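Gronine Bench
Grasp planning and camera alignment software for two-arm workstations
Version 18, May release

Overview

Gronine Bench is the desktop component of the Gronine control suite from Halton. It takes live streams from fixed and wrist-mounted cameras, maintains a shared coordinate model of the tabletop, and proposes grasps for both arms against that model. It is licensed per workstation and runs on the computer already driving the arms. No cloud connection is needed after activation.

The package replaces the separate calibration and planning tools sold up to version 17. Existing site files open without conversion, except those with custom colour profiles, which must be re-exported from the old calibration tool first.

Perception

Household goods are the default target class. Printed film, woven mats and patterned fabric give the depth estimator most of its trouble, and the current model was retrained with these surfaces weighted more heavily. Film packaging is handled as a deformable shell. The planner looks for a vertical fold or seam where two fingers can close and ranks these above flat panel contacts. Rigid cartons and bowls are fitted with primitive shapes and a clearance margin, set in millimetres by the operator.

Textured placemats can be registered as a work surface of their own, separate from the tabletop. Do this whenever a mat covers only part of the reach area, as the edge step otherwise appears in the model as noise.

Camera views

Each stream is undistorted and time-stamped before it enters the model. Fixed and wrist views are weighted separately, and a wrist view can be excluded from fusion when its own fingers occlude too much of the workspace. 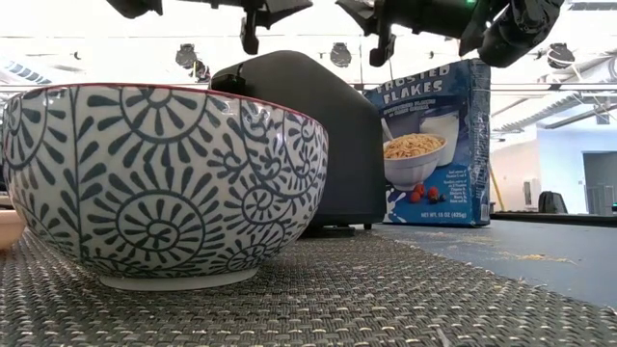
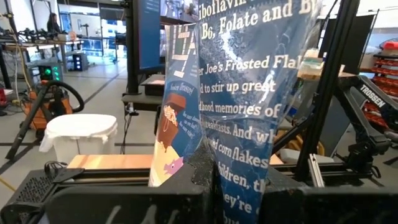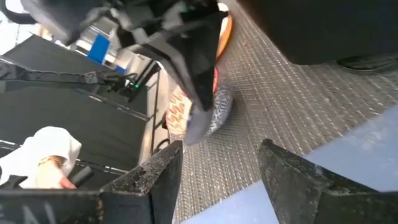 Planning

The grasp planner returns a ranked list of candidates for each arm, with approach vector, finger opening and predicted contact patch. Candidates that would bring one arm into the swept volume of the other are discarded before ranking. The operator may lock a candidate, reject it, or take over with a handheld controller at any point. Takeover is logged, and the log can be replayed against a later version of the planner to compare behaviour.

Low approaches over crockery use a separate speed limit. It defaults to 30 mm/s within the clearance margin and can be lowered in the site file. It can't be raised without an administrator key.

Integration

Arm drivers are loaded as plug-ins. The Zundano bridge exposes joint state, gripper state and planner output over a local socket, default port 1337. Message definitions are supplied as plain text in the install folder. The Dudás scripting module is an optional extra for sites that sequence tasks from their own code; it adds 87 calls covering scene queries, candidate filtering and log export.

System requirements

64-bit Linux, current long-term support release
Dedicated graphics card
Wired network connection to each arm controller
One fixed camera and one wrist camera per arm

Licensing and support

A workstation licence includes updates for 18 months from activation. Additional arms on the same workstation do not require a second licence. The scripting module is licensed separately. Support requests should include the site file and the most recent planner log. For volume or teaching licences, contact Halton sales with the number of workstations and the arm models in use.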